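How to give a pale wooden table a soap finish

I love a soap finish so much that I'll talk about it to anyone who stands still. It's cheap, it hardly smells of anything, you can do it in your kitchen with the windows shut, and pale wood stays pale! Oil is lovely on walnut or old oak, but on ash, beech or birch it turns everything the colour of weak tea. Soap leaves it alone, more or less, and the surface feels soft in a way varnish never does.

It has worked for me on a Noh side table, two stools, a run of shelves and a desk I carried home from the Saturday market in Prurnside. The desk was the worst of the lot (someone had kept plants on it for years) and it came up beautifully.

Before you start, check that the wood is bare. Put a drop of water on it and wait a minute. If the drop sinks in and leaves a dark spot, you're in business. If it sits there like a bead, there's still varnish or wax in the way and that has to come off first. 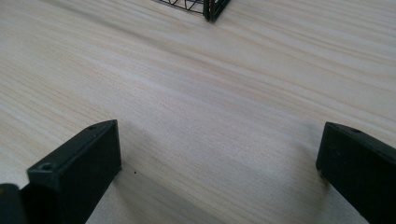
Jihad Khalaf wrote in under my shelf post to ask whether the drop test works on veneer, having tried it on a sideboard and got a dark spot at one end and a bead at the other.

It does work, and I'd say that sideboard has lost its finish at the end people use most. You can soap veneer perfectly well once it's bare all over, but go very gently with the sandpaper. Fine grit, by hand, and stop often to look. Once you've gone through a veneer there's no way back.

What you need

Pure soap flakes, with no perfume and no colour. I use Corkel because the shop near me has them.
A jug that can take hot water.
A whisk you don't mind giving up.
Two or three lint-free cloths. Bokus ones are good, and an old cotton sheet is just as good.
A plain sponge.
Fine sandpaper, 180 and 240 grit.

Mixing the soap

Weigh out 62 grams of flakes and tip them into a litre of hot water, just off the boil. Whisk until you can't see any flakes, then walk away and let it cool. Mine usually sets to a wobbly jelly overnight and I find that much nicer to work with than the runny stuff, but both will do the job. It keeps for a week or two in a jar with a lid. Label the jar! It looks exactly like something you'd put on a pudding. 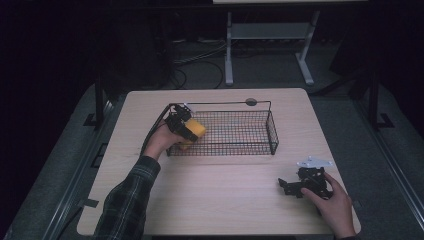
Putting it on

1. Sand with the grain, 180 first and then 240. Vacuum up the dust and wipe down with a barely damp cloth. Let the wood dry.

2. Spread the soap with the sponge, in long strokes along the grain. Be generous but don't leave puddles. Do the underside too if you can reach it, as wood that's only treated on one face can cup.

3. Leave it for five minutes, then wipe off everything that hasn't soaked in. Wring the cloth out as you go. Any soap left sitting on top dries to a white film, and then you'll be rubbing it off with warm water and muttering.
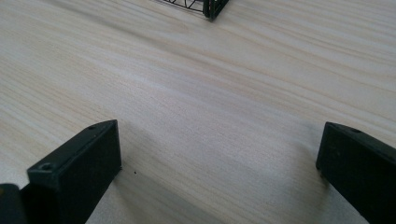 4. Let it dry completely. In my flat that's overnight in winter and an afternoon in April with the door open.

5. Run your hand over it. It'll feel furry, and this is where people panic and email me. The water has lifted the grain, that's all. A light pass with the 240 takes the fuzz straight off.

6. Repeat the whole thing. I do 3 coats on shelves and more on anything that gets eaten off. You'll feel the change around the third one, when your palm starts to slide.

Looking after it

For everyday cleaning I stir a spoonful of the same jelly into a bowl of warm water, wipe the table over and dry it. Every wash tops up the finish, so the more you clean it the better it gets (I still find this thrilling).

Spills are the weak point. Coffee and red wine want mopping up quickly, and I'd keep mats under hot pans.
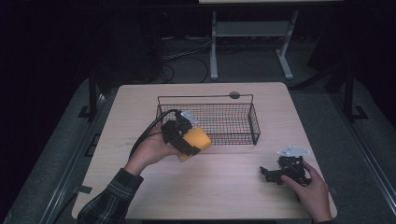 Beetroot is the one that has beaten me so far. I scrubbed, I sanded a bit, I soaped again, and there's still a pinkish shadow at my end of the table. Water rings, on the other hand, are easy: rub soap in with a damp cloth along the grain, going well past the edge of the mark, wipe, dry, and look again the next morning before you decide it hasn't worked.

If the table starts to look thirsty, or water stops beading even a little, give it one more full coat. Mine gets one in spring and another before everyone comes for Christmas. I haven't tried white-tinted soap flakes on pine yet, but there's a bag of them in the cupboard and a very orange bookcase in the hall, so that's next.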